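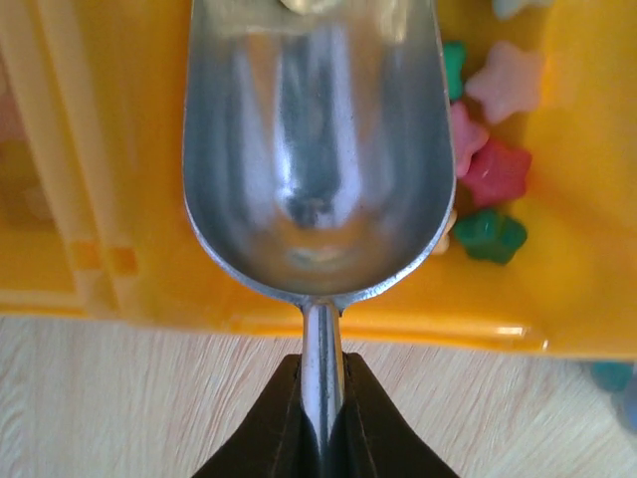

Progress report to the Nunell Fund: Cakivstead Community Pantry and Bulk Food Shop

Sun 29 January

Prepared by Ľubomír Doležal, coordinator

Where we are up to

You asked for a short report this time. The last one ran to more pages than the lease, and I gather it was passed around your office as a kind of endurance event. I will try to behave.

The bulk shop has been open four days a week since spring, as promised in the grant agreement. The pantry side, where people on low incomes fill their own containers at no charge, runs during the same hours and at the same counter. We wanted it to be impossible to tell from the queue who was paying and who wasn't. That part works well. It works so well that our own till staff have twice charged people who should not have been charged, and we have refunded them with biscuits on top.

Stock

Flour, oats, rice and red lentils remain the things people come for. We had high hopes for buckwheat. The buckwheat is still here, if anyone at Nunell would like some.

We moved our dry goods order to Arumugam in the second half of the year after our previous supplier began delivering at six in the morning to a locked door and describing this as "received". Arumugam ring first. Their prices are a shade higher on nuts and lower on nearly everything else, and the sacks arrive with the labels facing out, a small thing that has done wonders for the storeroom and for my marriage.

Weevils were found in one bin of wholemeal in the warm weather. We threw out the bin's contents, froze the neighbouring stock and washed everything down. The council's food safety officer came by the following week on a routine visit and was satisfied with our records, though less so with our mop.

Money

The second instalment of your grant has been spent as budgeted except in two places. Refrigeration came in $1000 over, owing to the discovery that the wiring on the back wall had been put in by an optimist. We covered this from the line for signage. As a result the shop has excellent cold storage and a sign painted by my nephew, who has asked not to be credited.

The other change is smaller. We budgeted for printed recipe cards and ended up putting the recipes on a chalkboard. The unspent $100 went to extra jars with wide necks, which customers with arthritic hands had been asking for. I hope you will agree that this is within the spirit of the line if some distance from the letter of it.

Sales cover wages for the paid shifts and most of the power bill. They don't yet cover rent. I said in the application that they would by now, and I would like to thank you for not having underlined that sentence in your last email.

The Skestero site

Our second pick-up point, at the old Skestero bowls club, opened five weeks behind schedule. The club was generous with its hall and less generous with its keys, of which there turned out to be one. Since then it has run every Thursday afternoon without much drama. Regulars there are older than at the main shop and buy in much smaller amounts, often a single cup of something. We had to lower the minimum on the scales and then explain to the accounting software that a sale of 40 cents was a real sale.

The bowlers have asked whether we could stock a better class of scone mix. We are looking into it with the seriousness it deserves.

What didn't work

The online ordering form. People filled it in, then came to the shop anyway and chose something else while their order sat behind the counter in a paper bag. We have taken it down and do not propose to bring it back.

The cooking classes were patchy. Bread filled up both times. The evening on pulses drew a small crowd, one of whom had come for the tax help session next door and was too polite to leave. He now buys chickpeas.

Next quarter

In February we will renegotiate the rent, and I'd be grateful for a letter of support from the Fund on something with a letterhead. We will also train two more people to open and close the shop, so that my having a cold is no longer a threat to the town's porridge.

The third instalment falls due once you have accepted this report. Receipts are attached in date order, apart from the electrician's, which is attached in its own envelope.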